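Let the robot watch us hesitate
Aug 9, 2019

I drive a sidewalk robot for a living, or half a living, and most of the sidewalks I drive it on don't exist. The project is called Pulitz, the little delivery cart we're teaching is the Curkari, and my part of it is to sit at a desk in Vallstead with a pair of thumbsticks and take the cart from one corner to another inside a simulated downtown. Every run gets saved. The cart's software learns from the pile, and the pile as of last night was 2,533 runs, of which I'd guess I drove a third.

So I have opinions! The main one is that we clean up our driving too much before the robot gets to learn from it.

Our rule says a good demonstration is a smooth one. Pick your line, hold your speed, get to the far curb, stop. If you paused halfway or drifted and corrected, you're supposed to bin the run and go again. I did it that way for months and got really good at it, and I could float that cart over a crosswalk like it was on rails. Then we let the cart try on its own and it was lovely right up to the moment it got a foot off my line, and after that it had no idea what to do with itself, poor thing. It had never seen anyone a foot off the line.
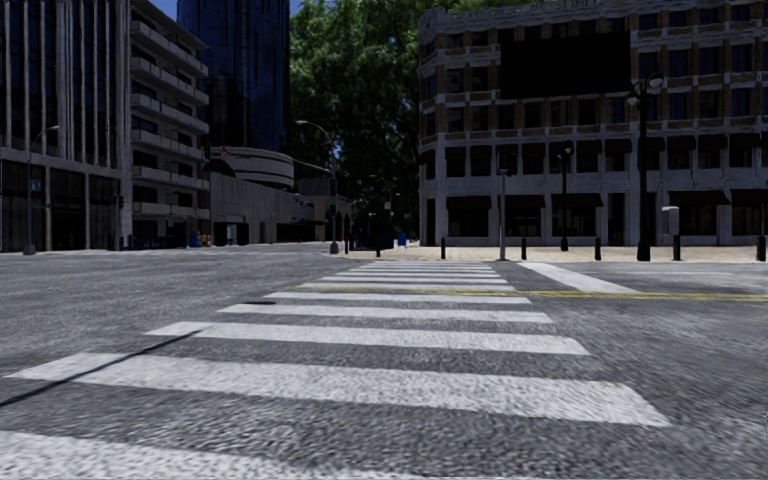

What a smooth run leaves out

Take a big crossing, striped all the way over to a corner with bollards strung along the curb. When I walk one of those in real life I do a dozen small things I couldn't list for you. I slow down at the double yellow. I shade a little left or right depending on which bit of the far curb I want. On the sticks I do the same things if you let me, and every one of them used to get marked as a wobble.

We ran a small comparison in the spring. I kept 309 of my messy runs, the ones with real corrections in them (nothing reckless, just drifting and coming back), and we trained a second copy of the cart with those mixed in. It looked worse. It was sort of twitchy, and a visitor would have picked the first one every time. But when we nudged it sideways in the middle of a crossing it came back, and that's the one I'd want rolling past my mother's feet.

I know the argument on the other side, because I used to make it. Robots copy everything, including your bad habits, and if you feed them sloppy driving you get a sloppy driver. That's fair. I have a habit of hugging the building side, and the cart hugs it too now, and there's no cure for that except having different people drive. Hayes, the outfit that does our annotation, would like us at 4,000 runs by winter and would like them all tidy, since tidy runs are quicker to label. I get it. I still think a smaller, scruffier pile would serve us better.

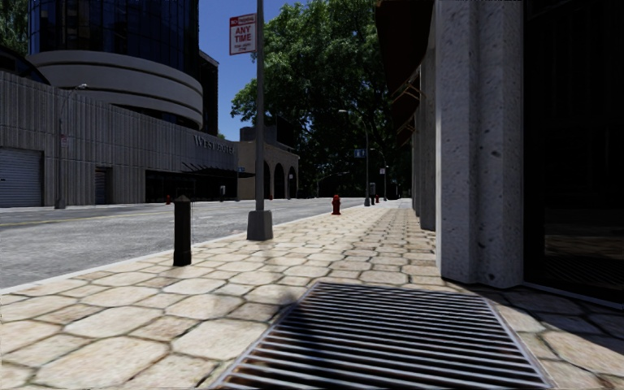

My other complaint is about the thumbsticks themselves, and about how little of what's in my head makes it through them. The cart gets my speed and my steering and that's the lot. I roll up to a big metal grate in the paving and I ease off, thinking about wheels and bars, and then a bit further on there's a hydrant and I'm thinking about which side to take it on. The recording has two slowdowns in it and no hint that they were for different reasons. A person learning next to me would ask. The cart can only guess from what was in view, and it may well decide that I'm scared of beige stone.

I'd love a button for this. One button under the left thumb, meaning "I did that on purpose," and maybe a place to talk while I drive. People mumble when they drive anyway! I've asked for it twice and been told it would complicate the data format, and I'm sure it would.

Meanwhile I've gone back to doing 20 runs a day with no retakes. If I drift, I drift, and the recording gets to see me find my way back. My smoothness score has dropped like a stone and I've had one polite email about it so far.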